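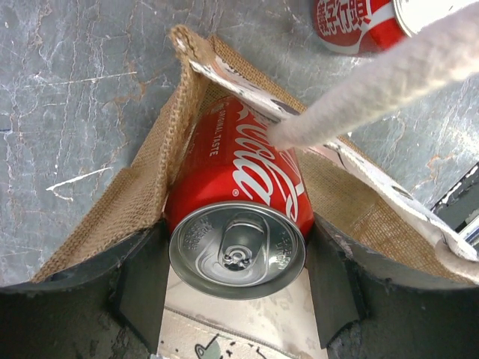

Cans and a burlap bag.

River Litter Count: Participants Wanted for the Mudov Survey

Friesen Watershed Group is looking for people to take part in a litter count along the Mudov River this fall. The survey runs through September and October. We need up to 30 participants, working in pairs, and no background in science is required.

What the survey is for

Most of the trash that ends up in Tultater Bay comes down the Mudov after heavy rain. We know this from the boom at the river mouth, but the boom can't show where the trash gets in. The survey splits the lower river into 18 stretches, each walked by one pair on a regular schedule. Participants record what they find by type, bag it, and weigh the bags at the end of the walk. Last year's trial covered only the stretches below the rail bridge and logged 618 pieces, more than half of them food wrappers and bottle caps. This year we want the whole lower river.

What you would do

Attend one evening training session at the Friesen boathouse, starting at 6:30.
Walk your stretch four times over the two months. Each walk takes two to three hours.
Fill in the tally sheet as you go, on paper or in the Mekix app.
Leave filled bags at the marked pickup point and send in your sheet the same evening.

Walks can be done at any time of day in daylight. If the gauge at the rail bridge reads high, walks are called off and moved to the following week. You will get a text message by 8 a.m. when this happens.

Who can apply

You must be 18 or older and able to walk on uneven, sometimes muddy ground. Several stretches have no path. Two of them, near the old landing, are flat and paved for the full distance, and we hold these for people who need them – please say so when you apply. You don't need to live in the watershed, but you do need your own way of getting to the river. Pairs can apply together. People who apply alone will be matched. 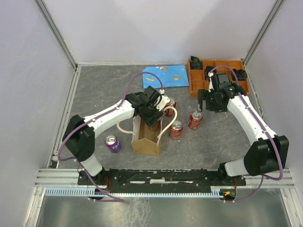
Mireille, on last year's trial: "The sorting was slower than I expected. Foam was the worst of it, since it breaks up and you have to decide whether to count every crumb. By the second walk we had a system and it went fine. Bring a bucket as well as the bags."

On foam, the rule has changed since the trial. Pieces smaller than a bottle cap are now logged by weight only.

What we provide

Gloves, bags, a grabber, a hand scale, and a reflective vest. Boots are up to you. Participants who finish all four walks receive a $75 stipend for travel and meals, paid in November. We can't pay for partial sets, but if a walk is called off by us it still counts as done.

How to apply

Pick up a form at the boathouse or at the front desk of the Tultater library. Tell us which days you are usually free and whether you have a preferred stretch. Forms are due by the end of August, and we will contact everyone who applies, including those we can't place this year.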